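Kit Corner: The Wendar Pair, On Loan From Kesow
6th July

Wendar makes handheld grippers, sold in twos, for anyone who needs to show a robot how a job is done and would prefer not to buy the robot first. You hold one in each hand, you do the job, the kit records it. Kesow, who used to rent us projectors, now rents these.

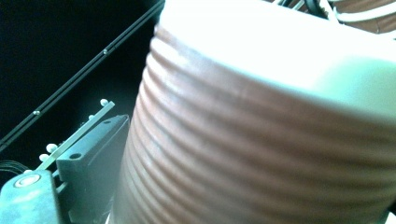
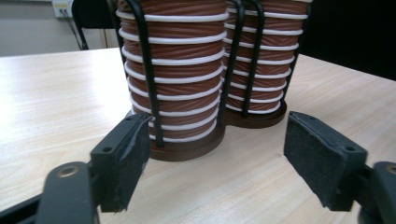
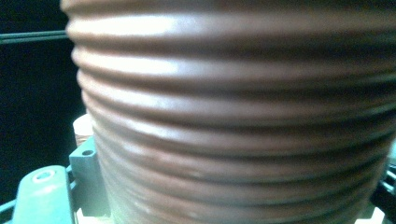
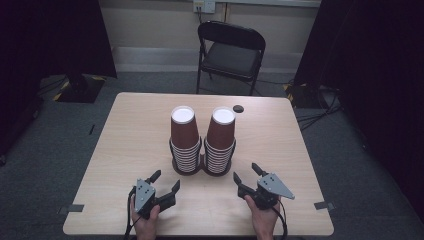 The price first, as that's what most of you write in about. Kesow wants $200 a week, or $2,000 to keep the pair for good, and the rental includes cables, a charger for something we never identified, and a 40-page manual. The manual is good up to page 30, where it turns into a different manual.

Setup is painless if you read the cable labels before you plug anything in. We did this on the second try. After that the software finds both grippers, shows you what each one sees, and starts recording when you press the big button. It also starts recording when you press the small button, which is marked Settings.

Using them is odd for the first hour. Your hands know perfectly well how to pick things up, and now they have to do it through a pair of jaws that stick out further than you think. Reaching in beside anything tall and round takes patience, and so does getting back out. Two objects standing close together are worse. My advice is to slow down well before you feel you need to, and to keep your elbows off the table – the software can't see them, but your wrists will complain by lunch.

The cables are my main gripe. There's one for each hand and they like to meet. Wendar promises a wireless version in November and didn't say of which year. The Ikitz set we reviewed last winter had cables too, but they left from the back of the handle and stayed out of the way. The Ikitz also weighed as much as a decent saucepan, so pick your discomfort.

Files come out in a plain folder, one per take, with names a human can read. This is a bigger deal than it sounds if you ever used the old Marchand recorder, which named everything "new" and let you sort it out.

Would I buy it? No, but I'd rent it again. A week is enough to find out whether your task suits it and whether your wrists do. Kesow asks for a deposit and wants the box back too, including the foam, so don't let anyone tidy up.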